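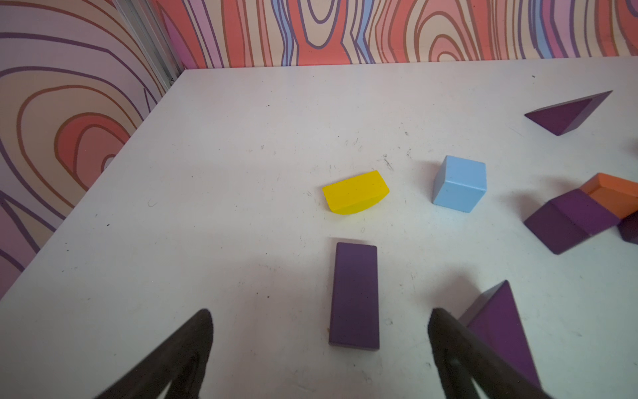 Building blocks on a white play table, with wood-grain pattern wall panels behind.

FOR IMMEDIATE RELEASE
Feb 10, 2026

Storkness Opens Block Play Room at Sallell Family Center

SALLELL – Storkness, the regional provider of early childhood services, has opened a room for block play at its Sallell Family Center. The room is open to families with children from the age of two, and to child care groups by arrangement. Admission is included in the center's existing family pass.

The new room takes the place of a ground-floor storage area that had been closed to the public. Work began in October and covered new flooring, lighting, a hand-washing station at child height and a set of white play tables with patterned panels. The panels carry a large wood-grain design with knots and rings in coral, beige and lavender, outlined in dark purple and brown. They were drawn by Silvia Havlíček, who also prepared the signs for the center's reading corner.

"Parents told us that the main hall is a fine place to run and climb, and a hard place to sit down and build something," said Anjani Ngau, Director of Family Programs at Storkness. "We wanted a room where a child can spend half an hour on one bridge if that is what the child wants to do."

Each table is set with a small number of blocks at a time. Staff place the blocks apart from one another on the tabletop before a session, and children decide how to bring them together. The shapes include cubes and arch segments in plain colors, among them yellow and light blue. Additional blocks are kept in covered bins along the entrance wall and may be requested from the staff member on duty. The full collection held by the center comes to 1,032 pieces.

The decision to leave the tabletops white was made after a trial period with families who already used the center. According to Hafiz Latuheru, who manages the Sallell site, younger children found it easier to pick out a block against a plain surface. The tables are wiped down after every session. Small marks and scratches from daily use will not be treated as damage, and families will not be charged for them.

Sessions last 45 minutes. Morning sessions are set aside for children under four and their caregivers. Afternoon sessions are open to all ages up to eight. Child care groups may reserve the room before opening hours, with a limit of 12 children per group. An adult must remain in the room with each family or group throughout the session. Food and drink are not permitted at the tables, although a seating area for snacks is available across the hall.

The project was carried out with Brutasow, which supplied the tables and wall panels, and with the support of 217 households that gave to the center's fall appeal. A list of donor households who agreed to be named is on display at the front desk.

"We are grateful to the families who made this possible, and to those who tested the tables with us and told us plainly what did not work," said Anisa Osman, Chair of the Storkness Board. "The first tables were too high. The ones in the room today are the right height, and we have our visitors to thank for that."

A second room of the same kind is planned for the Arnaud Family Center. Storkness will announce an opening date once the building work there has been approved.

Visiting Information

The block play room is on the ground floor of the Sallell Family Center, to the left of the main entrance. Strollers may be left in the lobby. Reservations are recommended for morning sessions and may be made at the front desk or by telephone during opening hours. Families without a pass may buy one on the day of their visit.

About Storkness

Storkness operates family centers and caregiver programs in Sallell and Arnaud. Its services include play sessions, parent and infant groups, and training for child care staff. Current membership stands at 1,799 families.

Media Contact
Hafiz Yusof
Communications Office, Storkness
Interviews and visits to the room are available on request.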